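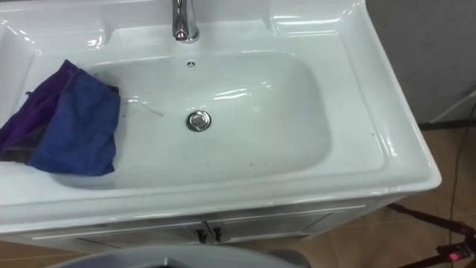 Slide 1. The day the wipe wouldn't stop
Speaker notes, Feb 6, 2023

Welcome everybody in, wait for the door to close. Say the title out loud and let it sit for a second.

I love this bug. It cost us most of July, it scared us a little, and I'd still pick it over any of the easy ones! Rustum is our bathroom cleaning robot, and wiping a sink is the job I've learned the most from. A counter is flat, you press down and go sideways. A basin curves under you the whole way, so the arm has to feel its way along, and that means trusting the force reading at the wrist.

Remember to say: nobody was hurt, the sink was fine, and the robot was back at work after the fix. People relax once they know that.

Slide 2. What the job looks like

Keep this quick. Hand closes on the cloth, arm comes in over the left side, touches the wall of the basin, then wipes down and across the floor. The planner (we call it Dalis) picks the path. A separate loop keeps the push light. If the push goes over the limit, the arm is supposed to back off and hold still.

"Supposed to" is where I slow down. 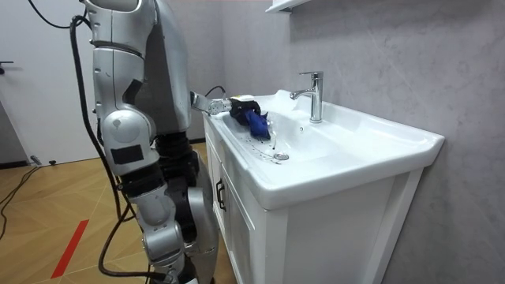

Rustum at the vanity, blue cloth against the left wall of the basin.

Slide 3. Run 122

We had 129 runs planned for the month. Run 122 started like the others. The arm touched the wall, the log said "contact, light," and then the push kept climbing while the log went on saying "contact, light." One of us hit the stop button. By hand! The software never asked for a stop at all, and that's the part I want the room to hear.

(Pause. Drink some water.)

So what happened? The wrist sensor gets zeroed before each run, with the arm hanging free. On this run the zero was taken while the cloth was already touching the sink. The robot learned that pushing on porcelain was what nothing felt like, and everything after that was measured from the wrong starting point. The limit was still in the code and working perfectly on a wrong number.

If the audience looks lost: it's a bathroom scale that you zero while you're standing on it. Then you step off and on again and wonder about the reading.

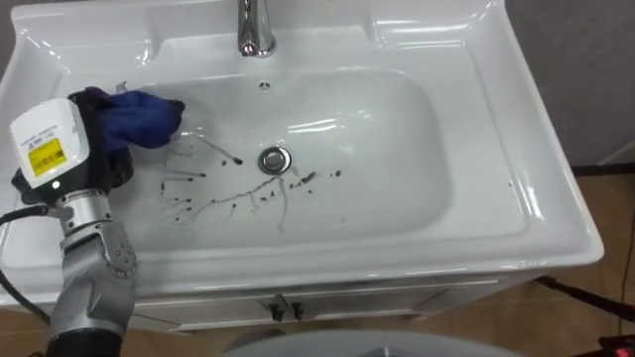

Skorkemier wrote back after reading our report that the zero was only half the story, and that a robot with one force reading and no second opinion was going to fool itself sooner or later. Fair. We had motor current in every joint the whole time and we weren't comparing it to anything.

Slide 4. What we changed

Go through these at an easy pace, they're the useful part of the talk:

Zeroing only happens in a set pose, well clear of the sink.

Joint current is checked against the wrist sensor. If the 2 don't agree, the arm stops and a person has to clear it.

There's a cap on how far the arm may travel after first touch, whatever the force says.

The stop button now lives in the operator's hand during a wipe. It used to live on a shelf. (Yes, really. Own this one.)

Then the replay, my favorite bit. We fed the old logs through the Pisharody checker with the new rules on, and it flagged the bad zero on run 122 before the arm would have moved toward the sink. It also flagged a few earlier runs that we had marked as good! We only looked at the end result back then, and a clean finish hid a heavy push.
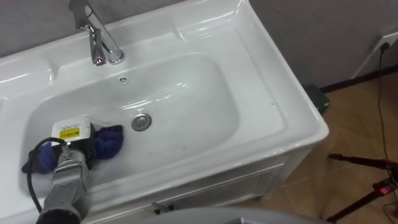 Does the extra check make the robot slower?
A little, mostly at the start of a run. The zeroing pose takes a moment to reach, and the current check runs alongside the wipe, so it adds nothing you'd notice once the cloth is moving.

Slide 5. Still open

Wet cloths. The drag changes as the cloth soaks up water and we don't have a good model for it, so the current check trips more often than I'd like. If anybody in the room has worked on this, please come find me afterward, I'll be near the coffee with the full log on my laptop.

Leave the log plot up during questions.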